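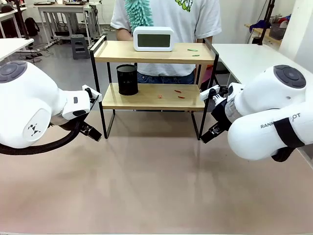 Dusting is the best first job you can give a home-built robot, and I will argue this with anyone who comes by the workshop on a Tuesday night. People want to start with cooking. Or folding shirts! I get it, I wanted the shirts too, and I spent most of one October finding out how badly a sleeve can behave.

A shelf is a much kinder teacher. It stays where you put it. It has a top and a bottom, a few things sitting on it, and a clear idea of what "done" looks like. And yet there's so much packed into it. The arm has to reach over a clock without knocking it. It has to get down under the top tier, where there's a metal leg in the way of almost every path you'd think of first. It has to know that a pen holder is supposed to stay and that a stray scrap of something is supposed to go. My whole project (I call it Derkberg, after a misheard joke that I'm not going to explain) has been chasing that one job for months, and I'm still not bored.

Two arms make it better. Kojo Aryee, who has the bench next to mine, thought for a long time that I was showing off with the second one. His build, Grolix, has a single arm and does very nice work sorting bolts. But sorting is picking up and putting down. Cleaning is moving something aside, wiping where it was, and putting it back, and with one arm you are forever setting the tool down to free your hand. Try dusting your own bookcase with one arm behind your back. I did, for a whole evening, and came away sold.

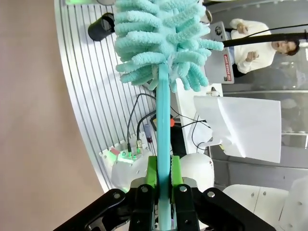 Then there's the tool. I love a fluffy duster for this work, and I think more builders should reach for soft things early on. A stiff scraper punishes you for being a quarter inch too low. A duster forgives you. You can come in a little high, a little crooked, and the soft end still touches the shelf. That forgiveness is worth more than another month of tuning, at least when you're starting out and every mistake costs you an evening.

The handle is where I've had to be humble. My first grip held fine in the air and let go the moment the duster dragged against anything. What got me through it was doing the same grab over and over and writing down each one, 757 grabs by the time I quit keeping the tally, in a notebook that now has coffee on most of its pages. Around 50 of those taught me something. The rest were just practice, for me as much as for the arm.

I do hear the complaint that all this is silly, that a person with a rag could clean the shelf in 13 seconds. Sure. A person could also walk to the store faster than I could build my first bicycle wheel. I didn't build the wheel to get to the store. I wanted to know how a wheel stays true, and now I do, and I can fix anybody's.

Home robotics has room for ordinary chores, done slowly, by people who enjoy them. We should be swapping notes on shelves and pen holders the way gardeners swap notes on tomatoes. What height do you start the wipe from? Do you go back to front? Kojo says front to back, and he's wrong, but he has promised to try mine on Grolix once he gets a second arm on it, and I've already cleared him half a table.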